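About us

Posted 8/5/22 by Ratree Saithong

Hello, and thanks for looking in! I'm Ratree, and I run Rarkomen with Boonmee Wongsuwan. There are two of us, we share one very untidy desk, and what we do all day is try out grippers, arms, cameras and controllers so that other people can buy the right one first time. We don't make any of it and we don't sell any of it. People pay us to compare, we write up what we found, and then they go off and spend their money (or keep it in their pocket, which has happened more than once and I was rather pleased both times).

I came to this from a packing firm called Okura, where I spent years looking after a line of pick-up arms that had been bought from a brochure. Lovely brochure. The fingers were wrong for half of what we packed, and by the time we found out, the bolts were in the floor. Boonmee was on the phone from the supplier's side, poor man, and after enough of those calls we were firm friends. We started Rarkomen in July with his savings, my spreadsheets and a great deal of tea.
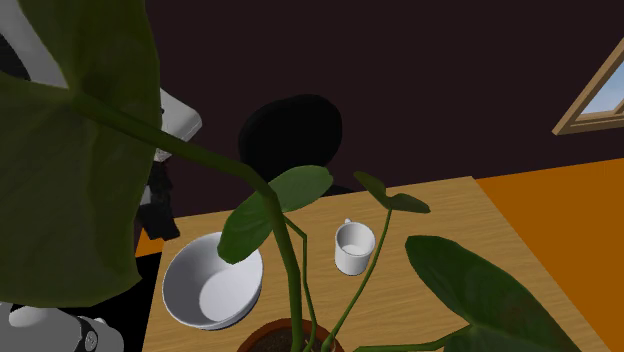 Most of our testing now starts in simulation, in a room we call Khamphan. Boonmee built it and picked the colours, so take up the orange floor with him. We wanted somewhere ordinary, a table and some chairs and the sort of bits and bobs you'd find in a home or a small office, because that's where a lot of our customers want to put an arm. And ordinary rooms get in the way! A camera that does beautifully over a bare bench can have a miserable time once there's a houseplant leaning across its view, with one leaf over the edge of the bowl and a stem running right past the mug. We like that. If a camera and controller can't sort out which bit is leaf and which bit is crockery, we'd like to know before anyone has paid for delivery.

The job list we run in there is called Trurko, and it has 9 jobs on it. Every gripper gets the same list in the same order, and we don't let suppliers swap one out, however nicely they ask. Some jobs are dull on purpose. Go to a spot, stop, come back. Others are fiddly, like reaching past one thing to get at another, or closing gently on something with thin sides. So far we've logged 1105 runs, and I have read through every single one, usually with toast.

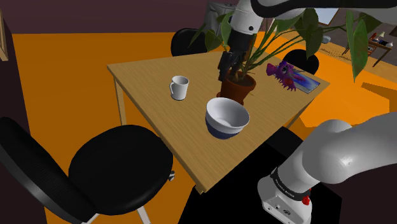 After that comes the arguing, and I do enjoy this part. Boonmee cares about speed and I care about what happens when things go wrong, so we score separately and only compare sheets at the end. If we're more than 2 points apart on anything, we run that job again with the pair of us watching. It's slow - our customers know it's slow - but it has saved us from some daft mistakes, mostly mine. I once marked a perfectly good controller right down when I'd left last week's speed limit switched on. Boonmee still brings it up.

We're a bit old-fashioned about reports too. You get plain words, the scores from both of us, and the full list of runs, failures included. There's a page at the back called "What annoyed us", and I'm told people read that one first. If a gripper is fine but its manual is dreadful, that's where it goes. Cable clips have come up a lot.
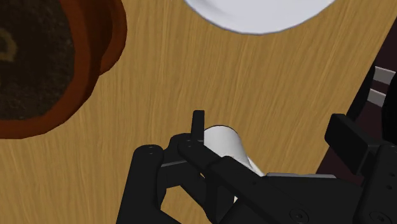 Do you test real hardware as well, or only in simulation?

We do both, in that order. Simulation helps us whittle a long list down to a couple worth borrowing, then we try those by hand on a bench before we put our names to anything. A simulated grip is a good guide to reach and clearance, but we wouldn't trust it on its own for how a rubber pad holds on after months of use.

If you've got an arm in mind, or you've already bought one and it's sulking, do drop us a line. Tell us what you want picked up, how heavy it is and how much space you've got, and one of us will write back. It'll probably be me, as Boonmee doesn't do email before lunch.

Contact Rarkomen | © Rarkomen, all rights reserved | Back to top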